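Trindale Water Softener: Frequently Asked Questions
Last revised 25 March 2018

What hardness setting should I enter?
Enter the hardness from your water test in grains per gallon. If the report also lists dissolved iron, add four grains to the setting for each part per million of iron. The factory setting is 9 grains, and it should be changed at installation.

How often does the unit regenerate?
Regeneration is metered. The control head tracks gallons used and starts a cycle at 2:00 a.m. once the reserve has been reached. With low water use, the Trindale regenerates at least once every 9 days regardless of volume. A full cycle takes 73 minutes. Hard water is available at the taps during that period.

Which salt can I use?
Evaporated pellets or solar crystals. Rock salt leaves insoluble material in the brine tank and is not recommended. Do not use block salt in the Grellham tank; the float well does not leave enough clearance.

The salt level has not dropped in weeks. What is wrong?
The most common cause is a salt bridge, a hard crust with an empty space under it. Push a broom handle straight down into the salt. If it meets a crust and then drops, break up the crust in small sections and keep the handle away from the tank wall. If there is no bridge, check the brine line for kinks and clean the injector screen. 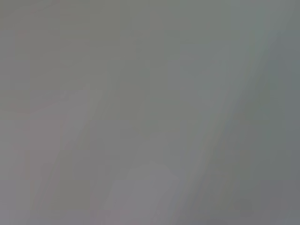 After cleaning the screen, start a manual regeneration by holding the Regen key until the motor runs. Watch the brine draw stage. The water level in the tank should fall steadily. If it does not, the injector or the seal behind it needs to be replaced. Both parts are in service kit 3938.

Can the softener be installed outdoors?
Only under a roof and where the temperature stays above freezing. Direct sunlight will damage the control head cover.

Does the bypass valve fit older plumbing?
The Partanen bypass is supplied with 1-inch fittings. Adapters for 3/4-inch pipe are sold separately. Units shipped before June 2014 use the Grilthorpe valve, which has a different clip spacing, and the two cannot be mixed.

Is softened water suitable for plants?
Lawns and garden beds should be supplied from a line upstream of the softener. Occasional use on houseplants is acceptable, but sodium builds up in potting soil over time.

How do I set the clock after a power failure?
Press Set once, use the arrow keys to change the hour, and press Set again. Hardness and salt settings are stored in permanent memory and do not need to be entered again.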